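The Notice

The form had 16 fields. Fields one through 6 were required. The rest were optional, and most people filled them in anyway, because the price was fixed up to 700 characters and they felt they were owed the space.

I ran the form for the Trorkville paper. Engagements, weddings and anniversaries came in through a program called Trolemine, which had been bought for the classified ads and adapted. It accepted text, counted it, and laid it out in a single column. It could not hyphenate. It could not store a letter with an accent over it. Any such letter was replaced by a small hollow box, and the box counted as two characters.

The procedure was as follows. A notice arrived. I checked the required fields against each other. I called the number given and read the text aloud to whoever picked up. If they agreed to it, I entered a code and the notice moved to the page. If the call failed, the notice went back to the bottom of the queue, and after three failed calls it was removed and the fee returned.

The notice in question arrived in the morning mail, on paper, in pencil. This was allowed. The bride was a surveyor with the county. The groom was employed at Ó Dubhghaill, the piano repair shop on the river side of town. The wedding would be held in August at Landgate, which was the old customs building and had a hall upstairs. The field for parents of the bride was filled in. The field for parents of the groom had been filled in and erased.

I entered it as written. Trolemine returned the name of the shop with a box at the front. I called the number.

A woman answered. I read her the text. At the name of the shop I said "O" and kept going.

"There's a mark on that," she said.

I told her the system did not support the mark.

"He'll mind," she said. "He painted that sign."

I offered two alternatives: the name without the mark, or the words "a local piano repair shop." She asked how many characters each one used. I gave her the figures. She said she would call back, and asked what happened to the notice in the meantime. I said it went to the bottom of the queue. She asked how long the queue was. I said there were 8 notices in it, counting hers.

I should record that I had been married at Landgate myself. The hall has a sprung floor and one radiator, on the north wall. The windows open inward, so that any table placed under them has to be moved before they can be opened. We had not known this. Our notice had run to three lines and contained one error, in the middle name of my father-in-law, which was corrected the following week in a notice longer than the original. The marriage lasted longer than either.

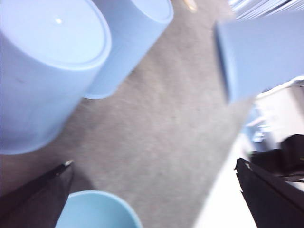
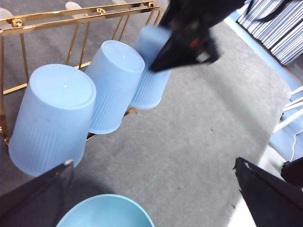

She called back before noon and chose neither alternative. She wanted the sentence removed. The groom would have no employer. I told her this was acceptable, since employment was an optional field, and I read her the revised text from the top.

When I reached the bride's parents she stopped me again.

"It looks lopsided now," she said. "I've got a job and two parents and he's got nothing. It reads like I found him somewhere."

I said that many notices were uneven. I said readers generally looked at the names and the date.

"Is that what you look at?"

I said I looked at everything, as it was my job to.

She was quiet, and I could hear a piano in the room behind her, a single key being struck, then adjusted, then struck again. It was slightly flat. It came up by degrees. I waited with my pencil on the line where the approval code goes.

"Could you put the mark in by hand?" she said. "After it's printed out. Before whatever comes next."

What came next was a plate. The page was output on film, the film was checked on a light table, and the plate was made from the film. Corrections on the film were possible with an opaque pen and a scraping blade. They had been done in the past, for prices and phone numbers. Nothing in the written procedure permitted them for notices, and nothing ruled them out.

I told her I would have to look into it.

The notice ran in July 2018, in the second column, below a golden anniversary. To produce it I typed the shop's name with a plain O and left a blank line above it, so that there was room. On the film I scraped a stroke over the O with the blade, under the magnifier. It was too steep. I filled it in with the pen, let it dry and scraped another. The second was a little thick but leaned the right way.

I had also restored the sentence about his employment, and this required her approval, so I had called a third time. A man answered. I read him the whole text. He did not interrupt. When I came to the shop I pronounced it as well as I could, having asked the librarian downstairs, and he repeated it back to me, corrected.

"And the line for your parents," I said. "It's blank. I can leave it blank or close it up, so it won't show as a gap."

The key had stopped. I could hear the woman say something and the man cover the phone.

"What does it cost to leave the gap?" he said.

I told him a blank line was charged as a full line, but that the notice was well under the limit and the price would be the same.

"Leave it, then," he said.

I entered the code. On the page proof the layout man circled the white space and wrote a question mark beside it. I wrote "per customer," put my initials under it and sent it down.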